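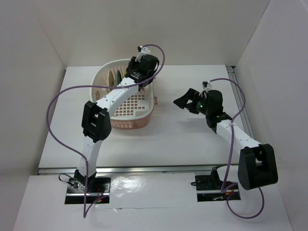 How Engineers Compare Two Robot Grippers

A gripper is the part of a robot arm that holds things. It does the job of a hand, but most grippers have only two fingers, which are sometimes called jaws. The jaws move apart to let go and move together to hold. Choosing a gripper is difficult because a shape that holds a box well may hold a plate badly.

This page explains a test made at the Sutherland workshop. The test compares two sets of jaws, named Jarkinard and Trestach. Jarkinard jaws have flat inside faces. Trestach jaws have a shallow groove on each inside face.

Why plates?

A plate is thin at the edge and wide across the middle. When it lies flat on a table, there is very little space under the rim for a finger to fit. When it stands on its edge in a dish rack, the rim is easy to reach, but other parts of the rack may be in the way. A gripper that can handle plates in both positions can usually handle bowls and pan lids too.

How the arms work

Each arm is a chain of stiff parts called links. The places where links meet are called joints. A motor at each joint turns the next link by a small amount. To move the gripper in a straight line, several joints must turn at the same time, each at its own speed. A computer called the controller works out these speeds many times every second.

A small camera sits above each gripper. It moves with the gripper, so it gets a close view of whatever the jaws are about to touch. The cable from the camera has to be long enough for the arm to stretch and bend. If it is too short, it pulls. If it is too long, it can catch on something. 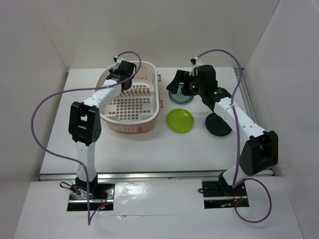 Green, black and grey-blue plates to the right of the dish rack. The jaws of the right arm are over the grey-blue plate.

The test

One try has four steps.

1. The arm moves its gripper to a plate.
2. The jaws close on the rim.
3. The arm lifts the plate and carries it to the rack.
4. The jaws open and the arm moves away.

A try counts as a success only if the plate stays in the rack after step 4. A plate that slips, tips over or lands outside the rack counts as a miss. The reason for each miss is written down.

Each set of jaws was given the same number of tries: 1,721. Changing the number for one set would make the comparison harder to read. The controller program, called Ornberg, was also kept the same. Engineers call this changing one thing at a time. If the jaws and the program were both changed, a better score could come from either one.

The results

Trestach had 1,695 successes. Jarkinard had 572. Most of the Jarkinard misses happened at step 2, when the rim slid out between the flat faces. The groove in the Trestach jaws gave the rim a place to sit.

The score applies to plates. Flat jaws may still be the better choice for boxes and books, and a separate test is needed to find out.

Try it yourself

Use a plastic plate and 2 wooden rulers. Hold one ruler in each hand and pick up the plate by its rim, using only the rulers. Next, stick a strip of foam to each ruler and press a groove into it with a pencil. Pick up the plate again. Do ten tries each way and write down every success and every miss.

Words to know

Controller: the computer that tells each joint how to move.
Joint: a place where two links meet and can turn.
Link: a stiff part of a robot arm.
Rim: the outer edge of a plate.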